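Coasters on a finished wood table, or just leave it bare?

Posted in: Home & Table > Wood Care

maplebiscuit
So we finally moved the old table from my aunt's place into the little break room at the shop, and I have to say it looks lovely in there, all orange and warm, with one rounded end that everybody manages to like better than the square one. My question is a small one, but it has been going around and around for days. Do you folks make people use coasters on a finished table, or do you let the table live its life? I bought a set of coasters from Lolivwood back in March and half the crew ignores them. I'm also trying to decide whether to store the small bottles of cleaning stuff out on the table or back on the counter.

tansy_and_rye
Oh, coasters, always coasters! I grew up with a table that had a white ring right where my dad put his coffee every morning, and while I'm fond of that ring now, I wouldn't want to pay somebody to take it out. I did ask once, and the quote was $318, for a table that cost us 100 at a yard sale. Cork ones are kindest to the finish, in my experience, though they do crumble after a few years.

oldplank
I'm going to be the grump here. A table is for using. Mine has had mugs set straight down on it for 12 years and I wipe it with a damp rag and go on with my day. If it has a decent modern finish, a mug of coffee isn't going to hurt it. People fuss over tables more than they fuss over their own backs.

tansy_and_rye
Well, a mug is one thing, oldplank, and I might even give you the mug. A bottle of cleaner is another! Those drip down the side after you pour, and the drip sits under the base where you can't see it. I lost a patch of my sideboard that way, about the size of a half dollar, and it was a nice sideboard.

oldplank
Fair enough on the bottles. I keep mine in the garage.

maplebiscuit
The bottles are what worry me too. We decant from the big jug into little clear ones, and my labels never stay on, so I've more or less given up on labels (I know, I know). I ordered a roll of better ones from Kirkance and they're supposed to be here this week.

fernhill_dee
Please do label them, dear, even with masking tape and a marker! Anything that isn't for drinking really shouldn't be standing around next to the mugs without a name on it. I'd put those on a high shelf and keep the table for cups and lunches. As for the finish, I go over ours with Plorgate paste wax twice a year, thin coats, and let it sit for up to 5 hours before buffing. My sister thinks that's far too long and we've never settled it.

oldplank
Your sister is right. Half an hour is plenty.

maplebiscuit
All right, shelf it is, and I'll dig out the masking tape until the good labels come. The coasters are staying, sorry oldplank. I still need to clear the cardboard off the back counter before I wax anything. And if anybody knows what stain gets close to the color of the table, I'd love to hear, because I have two stools to match.

Comments (3)

quiltsandcoffee
I'd try a honey shade first and test it underneath the seat. The stools will never match perfectly, and mine look fine anyway.

riverbend_joe
Riviere used to sell a stain close to that. I haven't seen it in the stores for a while, though.

tansy_and_rye
I love that dark red coaster against the orange! Good choice. 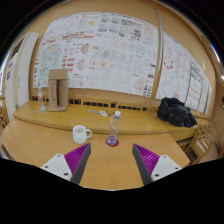 The break room table, with a mug, one of the bottles on its coaster, and the box still on the counter behind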